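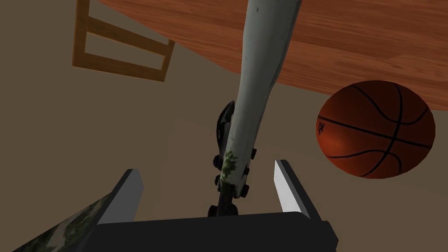 One comment on the March report was that a simulator review is only worth paying for if it ends in a yes or a no, and that ours so far read like a list of bugs. Fair. So this one leads with where we are leaning.

Leaning yes to renewing Kandpal, but on the smaller licence, and not before they sort out contact at the fingertips. Details below. Written in a rush between lab bookings, apologies for the state of it.

**To:** Forescombe, grants desk
**From:** Milevdale robotics teaching group
**Date:** May 25, 2023

## Since last time

- Kandpal room pack installed on all the teaching machines. Went in clean apart from the licence server, which wanted a fixed address. IT sorted it.
- Scripted runs done: 2908. Mostly reach and grasp on household objects, plus a smaller batch of handovers from one gripper to the other.
- Runs thrown out: 515. Nearly all of these are the same fault, see Contact.
- Hastamville got their login late so their half of the comparison is behind. They have the install guide and our scripts now.
- Student worksheets drafted, not tested on students yet.

## What we like

Setup is quick. You pick a room, pick a robot, scatter objects, go. Last year's home-made simulator needed an afternoon of hand editing before anyone could move so much as a ball.

The close view from the gripper is the bit the students will get most out of, I think. With both fingers open and something right between them you get a proper feel for how little the arm has to go on. Background is mostly plain beige, a bit of table, a bit of chair. Several of the draft worksheets now start from that view and only bring in the wider one later.

Objects also have more wear on them than we expected – scuffs, grubby patches. Good for the vision exercises. Our old set was all clean plastic colours and any detector we trained on it fell over the moment it saw somthing real.

Support replies to email the same day. Can't fault them on that.

## Contact

Main problem. When the fingers close on something thin the solver sometimes lets the object sink into the pad, then spits it out sideways. Long rigid objects are worse if they are held near one end. Round things are mostly fine.

Sent Kandpal our logs. They recieved them and agreed it's a fault at their end, fix promised in the next release, no date given. Until then we are telling course staff to stick to the chunky objects. The throwaway runs all have the full log kept in case we need to argue the point.

Smaller one: highlights on shiny surfaces. Glossy black parts get bright white spots that move with the camera, and our segmentation script keeps splitting one object into two. Might be our script. Not had the time to look at it properly.

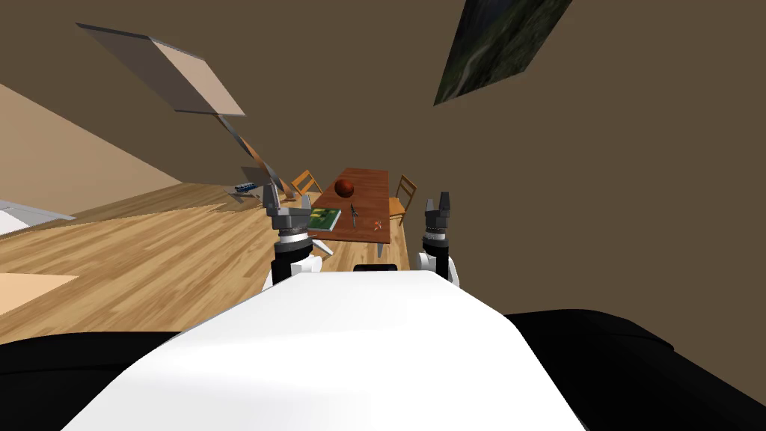
Milevdale Progress Reports, Issue 2

## The two-arm room

This is the part of the pack we asked for the extra money for, so more detail here.

White torso, black shoulders, a parallel-jaw hand on each arm. The wide view looks out past the torso to the table and the chairs, with the ball, green book and knife laid out on the tabletop. It comes out heavily tilted. The tilt is a setting and can be turned off – we've kept it on for one of the advanced worksheets, where students have to work out the camera pose from the floor planks and the table edges before they plan anything. Harder than it sounds. Half the course team got the sign wrong first go, me included.

Things to note:

- The knife is our main test for thin objects, so the contact fault hits this room hardest. Book is better behaved.
- Joint limits match the datasheet as far as we've checked. Wrists done, shoulders still to do.
- Running both arms together slows the older machines a lot. Usable, not nice. Turning off soft shadows helps.
- No way yet to save a layout you've changed by hand. You have to write it as a script. Fine for us, awkward for the college staff at Hastamville who wanted to drag things about and press save. Request is in.
- Collisions between arm and torso are off by default!! Turn on before doing anything. Have put this at the top of every worksheet.

## Money

Left in the budget line: £3529. Covers the smaller licence and the staff time for the student trial. It would not cover the full licence, and having used the full one I don't think the extra rooms are worth it for teaching. Different if a research group wanted to share the cost.

No spend on hardware this period. The graphics card request from the last report is withdrawn, we can manage with shadows off.

## Next

- Finish shoulder limits check.
- Rerun the thrown-out set when the contact fix lands, same seeds, same scripts.
- Get the Hastamville runs in and put side by side with ours. If thier failure pattern looks different we need to know why before anyone signs.
- Student trial of the first worksheets. Small group, gripper view only to begin with.
- Look at the highlights thing.

## Needed from Forescombe

A yes to moving to the smaller licence, so we can give Kandpal notice on the full one. The notice has to be in writing and our account manager there will accept a forwarded email. Also please confirm whether the Hastamville results can follow as a separate annex – would rather not hold up the trial for them.

Logs and scripts are in the shared folder, same place as before.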